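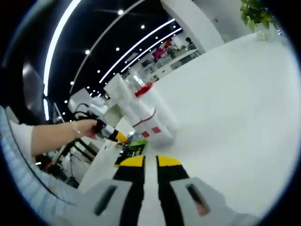 Slide 1. The question for this talk is which fingertip we should fit to the hand-held grippers before we order more of them. We tried two, the Welten tip and the Pletum tip, and I'll go through both. Start with why we picked cups as the main test object. The tall stack on the white table is translucent plastic, nested and leaning, with thin red lines on the bands and a red lid on top. A stack like that is hard on a gripper — squeeze too much and the cup folds, too little and it slides. Point out the narrow gap between the two fingers, and the yellow tips. Then move on.

Slide 2. How we ran it. Each tip got 100 tries at taking the top cup, lid off first. Same operators for both tips, same table, lights left on. A try counted if the cup came away on its own and stood upright when let go. Two cups coming up together was a miss. Mention that we threw out the January runs, as the finger screws had not been tightened the same way.

Slide 3. Results. Welten missed 31 times. Pletum missed eight. Leave the numbers up for a bit, people will want to write them down. Most of the Welten misses were double cups. The tip is stiffer and catches the rim of the cup underneath. Pletum bends a little at the end and lets the lower rim go.

Slide 4. Wear. Pletum is softer and it shows. After 30 hours of use the edge had started to round off. Welten looked the same as when we fitted it. Say plainly that we don't have a figure for how long Pletum lasts — we stopped before one failed.

Slide 5. Camera view. The wide lens bends the table edge a lot. Ejigu, our labelling tool, copes with that, but it loses the finger gap when a tip hides a small object. Both tips did this equally, so it doesn't decide anything. Keep this one short.

Slide 6. What we'd like to do. Fit Pletum for cups and other thin plastic, keep Welten for boxes. Swapping takes one hex key. Ask if anyone has tried a softer tip on glass, then take questions.

Filed under: Talks & Slides, Grippers
8 shares | 0 comments
© Flastasora | Contact | Back to top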